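Subject: Re: [suture-night] Which practice pads hold up? (and the thread question again)
From: Yareli Cisneros
Date: February 11, 2022

Hi all,

I meant to send two lines and it's become a whole page, sorry! But Apolinar asked exactly the thing I've been fussing over all winter, so you're getting everything.

> On the list, Apolinar Barajas wrote:
>
> We have 500 left in the supplies fund and I'd like to spend it before April, when the new group starts. Two things I can't decide.
>
> First, do we buy more of the cheap firm pads or fewer of the soft ones? The firm ones last forever but everybody who learns on them pulls too hard when they move on to anything else. The soft ones feel right and then they tear.
>
> Second, thread. We went through the last box of braided so fast that I've started rationing it. Is there any shame in starting people on sewing thread?
>
> Also, if anyone still has the big needle holders, please bring them back to the Tovar room.
>
> Apolinar

Pads first. I'm firmly on the side of fewer soft ones, and I say that as someone who learned on the firm kind and spent months unlearning it. A firm pad lets you get away with nearly anything. You can shove the needle straight in, lean on it, drag it out by the tip, and the pad just sits there. Then you touch something soft and every one of those habits shows up at once.

With the soft ones you find out right away. If you don't turn your wrist and follow the curve of the needle, the hole stretches. If you yank the knot down, the edges bunch up and you get that puckered little ridge. I love that! It's the quickest teacher we have, and I don't have to say a word.

The tearing is a real problem, but a lot of it can be fixed. I've been using the Clombridge soft pads with the mesh layer in the middle, and the mesh makes a huge difference. Without it, a stitch placed too close to the edge rips out sideways and takes a strip with it. With it, the top layer may split a bit but the stitch holds, so a beginner can finish the row and see how it looks.
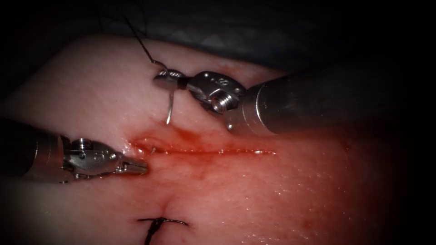
A few other things that have helped mine last:

- Cut short and cut shallow. A long slit down the middle uses up the whole pad in one evening. I mark mine into strips with a ballpoint and people get one strip each.
- Take the stitches out before you put the pad away. Left in under tension, they keep widening the holes.
- Rinse in cool water, pat dry, and dust with cornstarch if it feels tacky. Baby powder works too, though then everything smells like baby powder.
- Store flat, one layer, with parchment paper between. I stacked three in a shoebox once and they fused into something like a terrible cake.

I also tried the Flumilus pads, the ones sold as two-sided. Nice idea. The bottom is stiffer than the top, so you can flip it as people get better – but the stiff side curls after a while and then it won't sit flat in the tray. Double-sided tape sort of fixes it. I wouldn't order more, but if somebody gave us a box I'd happily use them up.

Now thread, and my favorite subject. No shame at all, Apolinar! For the first two sessions nobody needs the good stuff. They're learning how to hold the needle driver, how to load the needle a bit past halfway along the curve, how to throw a knot without dropping everything in their lap. Polyester sewing thread is fine for that. A 3000-yard cone costs less than a single box of the braided and it'll outlive us all.

What I'd avoid is cotton. It frays at the needle, it grabs on itself, and people blame their hands for what is the thread's fault. And run the polyester over a bit of beeswax before you thread up. It slides much better and the knots sit down properly.

Where I'd save the real braided thread is for the third session on, when they start instrument ties. By then they can feel the difference between a knot that has locked and one that's only sitting there, and sewing thread blurs that.

And please let's get at least a little nylon this time. It's springy and annoying and it comes undone if you get lazy with your throws, and that's exactly why I want the new group to meet it early. I had a go at it last week with my eyes half closed after a long day, and my first three knots just opened up in front of me like little flowers. Very humbling.

If I were spending the fund, I'd put most of it into the mesh pads, then one cone of polyester, then a small box each of braided and nylon. Then I'd keep 50 back for needles, because somebody always bends a few and we always forget. Curved, reverse cutting, and please not the tiny ones. The tiny ones are for showing off.

One more thought on how we run the evenings. Last time we had people practice for 45 minutes straight before anyone looked at their work, and I think it's too long. They get into a groove and it may be the wrong groove. I'd love to try shorter turns, with everybody swapping pads halfway and stitching next to a neighbor's row. You learn so much from seeing someone else's spacing right beside your own. Mine drifts wider toward the right every single time and I never noticed until Latura night, when we had all the pads lined up on the counter.

About the big needle holders – I have one pair, they're in my car, I'll bring them back. The other pair I handed to somebody in the parking lot and I can't for the life of me remember who. If it was you, Apolinar would like a word.

Does anyone have a good way to keep the pads from sliding around? I've been using a damp dishcloth under the tray and it works until it dries out. Shelf liner was suggested to me but I haven't tried it yet.

Yareli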